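How I Fill Little Glass Bulbs With Colored Liquid (and keep my table white)

I've been making colored water for glass pieces since last March, and I've stained enough things to have opinions! The batch I'm on now is a deep red I call Nundach, after the paint color in my old hallway. If you've got a squeeze bottle, some food coloring and a bit of patience, you can do this too.

Step 1: Mix it darker than you think
I use 12 drops of red and 2 of blue in a small cup of water. In the bottle it looks nearly brown, and that's fine, it reads a lot redder once it's spread thin in clear glass. Pour it into a small plastic squeeze bottle with a pointed cap and hold it near the bottom, so you don't squirt yourself when you pick it up (ask me about my good sweater). 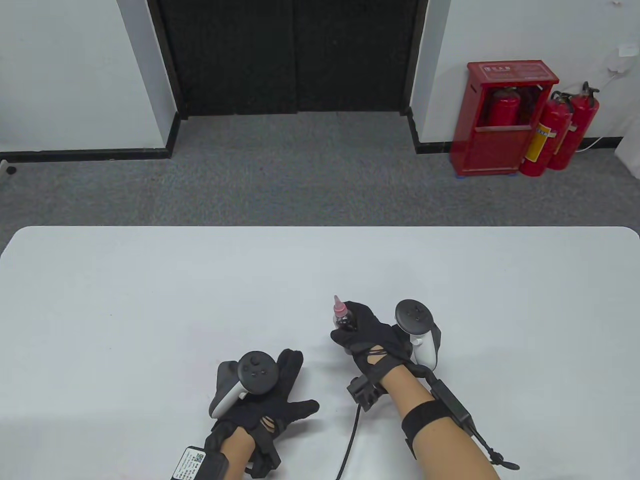 Step 2: Fill slowly
Put the tip just inside the neck and squeeze gently. Stop well before the bulb is full! You want clear glass up top so the light can get in. If a bubble gets stuck, tilt the whole thing and wait a few seconds.

Step 3: Check the color
Hold it at an angle with both hands, one at the neck and one lower down, and let the red settle in the bottom of the bulb.

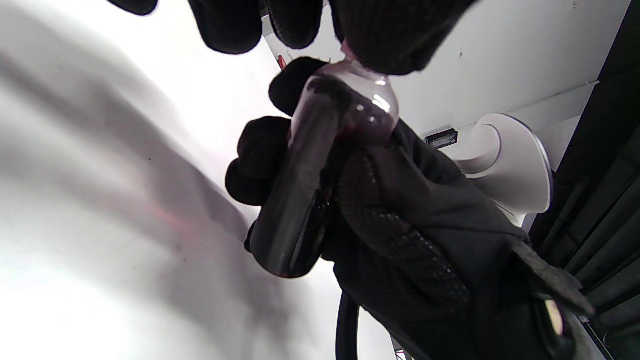 If it looks almost purple where it's deepest, you're there. Too dark? Empty it back into the cup, add a spoonful of water and go again. I wipe the neck with a damp cloth before I set anything down, and leftover color keeps in my fridge for 21 days, with a label on it so it doesn't end up in somebody's drink.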